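Última revisión: sábado, 2 de diciembre de 2023

# Preguntas frecuentes: descalcificadores domésticos Restis

Respuestas del servicio técnico de Van Wyk a las consultas recibidas sobre los equipos de resina de intercambio iónico de la serie Restis. Los valores de programación se refieren al cabezal volumétrico Zideck. Si su equipo lleva otro cabezal, consulte el manual correspondiente.

## Instalación

**¿Dónde se coloca el equipo?**

En la entrada general de agua, después del contador y del filtro de sedimentos y antes de la derivación al calentador. Necesita un desagüe con sifón y una toma eléctrica protegida. No se admite la instalación a la intemperie ni en locales con riesgo de helada.

**¿Es obligatorio el baipás?**

Sí. El bloque de baipás permite aislar el equipo sin cortar el suministro de la vivienda. Las instalaciones sin baipás quedan fuera de garantía.

**¿Puedo alimentar el riego con agua descalcificada?**

No es recomendable. El intercambio sustituye calcio y magnesio por sodio, que se acumula en el suelo. La línea de riego debe derivarse antes del descalcificador.

**¿A qué altura puede quedar el desagüe?**

Por debajo del cabezal siempre que sea posible. Si el tubo debe elevarse, compruebe en el manual la altura máxima para la presión de su red. El extremo no puede quedar sumergido: hay que dejar separación de aire.

## Programación

**¿Qué dureza introduzco?**

La dureza del agua de entrada, medida con tiras o con kit de gotas, en grados franceses. El dato publicado por la compañía suministradora sirve como punto de partida, pero puede variar entre estaciones. Repita la medida en julio si su municipio cambia de captación en verano.

**¿Qué significa el valor 2000 que aparece en pantalla?**

Es el volumen disponible hasta la siguiente regeneración, en litros. Desciende con el consumo. Al llegar a la reserva, el cabezal programa el ciclo para la madrugada.

**¿Cuánto dura una regeneración?**

Con los ajustes de fábrica, 64 minutos. Durante ese tiempo el equipo deja pasar agua sin tratar. Si el ciclo se interrumpe por un corte de corriente, el cabezal lo reanuda en la misma fase.

**He perdido la hora. ¿Hay que reprogramarlo todo?**

No. Los parámetros se guardan en memoria no volátil. Solo se pierde el reloj, y únicamente en cortes prolongados.

## Sal y mantenimiento

**¿Qué sal debo usar?**

Sal en pastillas para descalcificación. La sal de mesa y la sal para deshielo de calzadas contienen antiapelmazantes o insolubles que obstruyen el inyector.

**El nivel de sal no baja. ¿Qué ocurre?**

Las causas habituales son un puente de sal, el inyector obstruido o una entrada de aire en el tubo de aspiración. Rompa el puente con un palo romo, sin golpear el fondo del depósito, y lance una regeneración manual.

**¿Cada cuánto se cambia el cartucho del filtro previo?**

Cuando la caída de presión sea apreciable y, como máximo, cada seis meses. Cierre la llave de paso, despresurice el vaso con el pulsador y lubrique la junta tórica con grasa de silicona apta para uso alimentario.

**¿Qué hago si me ausento más de 30 días?**

Ponga el baipás en posición de aislamiento. Al volver, lance una regeneración completa antes de consumir agua del equipo.

## Garantía y repuestos

**¿Quién atiende las averías?**

El taller de Momdale. La responsable de asistencia es Sarla Pandey; los pedidos de recambios los tramita Huệ Quan. Indique el número de serie, grabado en la cara posterior del cabezal.

**¿Qué plazo hay para devolver una pieza?**

45 días desde la entrega, con el precinto intacto. Las resinas y los cartuchos abiertos no admiten devolución.

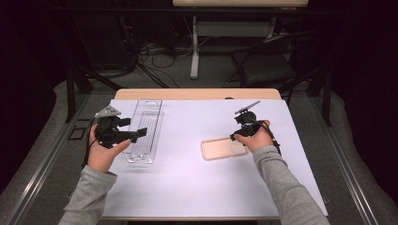
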